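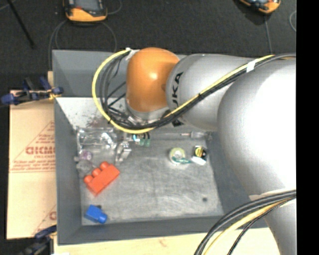

Wie plant man eine Tageswanderung mit viel Anstieg, ohne am Nachmittag in Zeitnot zu geraten?
Man rechnet die Gehzeit aus Strecke und Höhenmetern getrennt aus, schlägt Pausen auf und legt vor dem Start eine feste Umkehrzeit fest.

Wie das im Einzelnen geht, zeigt diese Anleitung am Weg von Jalden hinauf zur Clornine-Scharte. Die Rechnung lässt sich auf jede andere Tour auf markierten Wegen übertragen. Für Klettersteige, Schnee und wegloses Gelände taugt sie nicht.

Was man braucht
Wanderkarte mit Höhenlinien, Maßstab 1:25 000 oder 1:50 000
Bleistift und Notizzettel
Taschenrechner oder Telefon
Uhrzeit des Sonnenuntergangs für den Tourentag
Fahrplan, falls die Rückfahrt mit dem Bus erfolgt

Schritt 1: Strecke messen
Messen Sie den Weg auf der Karte in kurzen Abschnitten. Kehren werden dabei leicht unterschätzt, vor allem im Wald, wo sie auf der Karte eng zusammenliegen. Ein dünner Faden, den man entlang der Weglinie legt, ist genauer als ein Lineal. Von Jalden bis zur Scharte sind es 8 Kilometer. Der Rückweg verläuft auf derselben Strecke.

Schritt 2: Höhenmeter zusammenzählen
Zählen Sie alle Anstiege zusammen, auch die kleinen Gegenanstiege. Der bloße Unterschied zwischen Start- und Zielhöhe reicht nicht. In unserem Beispiel kommen im Aufstieg 800 Höhenmeter zusammen. Die Hälfte davon, also 400, liegt im letzten Teil oberhalb der Alm Trodent. Notieren Sie solche Verteilungen mit, sie werden in Schritt 5 wieder gebraucht.

Schritt 3: Gehzeit berechnen
Rechnen Sie mit vier Kilometern pro Stunde in der Ebene und vierhundert Höhenmetern pro Stunde im Aufstieg. Für die Clornine-Scharte ergibt das zwei Stunden für die Strecke und zwei Stunden für die Höhe. Der größere Wert zählt ganz, der kleinere zur Hälfte. Sind beide gleich groß, nimmt man einen ganz und den anderen halb. Die Gehzeit im Aufstieg beträgt also drei Stunden.

Für den Abstieg gilt dieselbe Formel mit sechshundert Höhenmetern pro Stunde. Das sind hier 80 Minuten für die Höhe, davon die Hälfte, plus zwei Stunden für die Strecke. Zusammen: zwei Stunden und 40 Minuten.

Wer mit Kindern oder schwerem Rucksack geht, setzt im Aufstieg dreihundert Höhenmeter pro Stunde an. Gertraud Frei, die seit Jahren Gruppen auf die Scharte führt, rechnet auch bei geübten Leuten mit diesem Wert, sobald mehr als sechs Personen dabei sind.

Schritt 4: Pausen und Reserve
Planen Sie pro Gehstunde zehn Minuten für Trinken, Jacke an, Jacke aus und Fotos. Dazu kommt eine längere Rast am Ziel, 40 Minuten sind üblich. Zum Schluss eine Stunde Reserve, die nicht verplant wird. Das Beispiel:

Aufstieg: 3 Std.
Rast: 40 Min.
Abstieg: 2 Std. 40 Min.
Kurze Pausen: 55 Min.
Reserve: 1 Std.
Summe: 8 Std. 15 Min.

Schritt 5: Umkehrzeit festlegen
Ziehen Sie vom spätesten Zeitpunkt, zu dem Sie wieder unten sein wollen, die Reserve, den Abstieg und die Pausen im Abstieg ab. Wer um 17 Uhr in Jalden sein muss, verlässt die Scharte spätestens um kurz vor 13 Uhr. Diese Uhrzeit kommt auf den Zettel, und alle in der Gruppe kennen sie.

Setzen Sie zusätzlich eine Zwischenzeit. An der Alm Trodent sollte man um 10.30 Uhr sein. Ist es dort schon nach 11.30 Uhr, bleibt man an der Alm oder nimmt den kürzeren Rundweg über den See Granström.

Schritt 6: Unterwegs vergleichen
Schreiben Sie an jedem markanten Punkt die tatsächliche Zeit neben die geplante. Nach zwei oder drei Punkten sieht man, ob das eigene Tempo zur Rechnung passt. Wer auf der ersten Stunde fast 20 Minuten verliert, holt sie oben in der Regel nicht mehr auf.

Jahreszeit
Im August ist auf der Scharte meist das Gewitter am Nachmittag die engere Grenze, die Dunkelheit spielt keine Rolle. Dann legt man die Umkehrzeit auf 12 Uhr und startet entsprechend früher. Im Herbst gilt der Sonnenuntergang. Eine Stirnlampe gehört in beiden Fällen in den Rucksack.

Wasser
Zwischen Jalden und der Alm gibt es eine Quelle, oberhalb keine mehr. 2 Liter pro Person ab der Alm genügen bei normalem Wetter.

Text: Ivar Moen. Durchsicht der Zeitangaben: Reiko Uchida.
Zuletzt geändert: 29. Dez. 2023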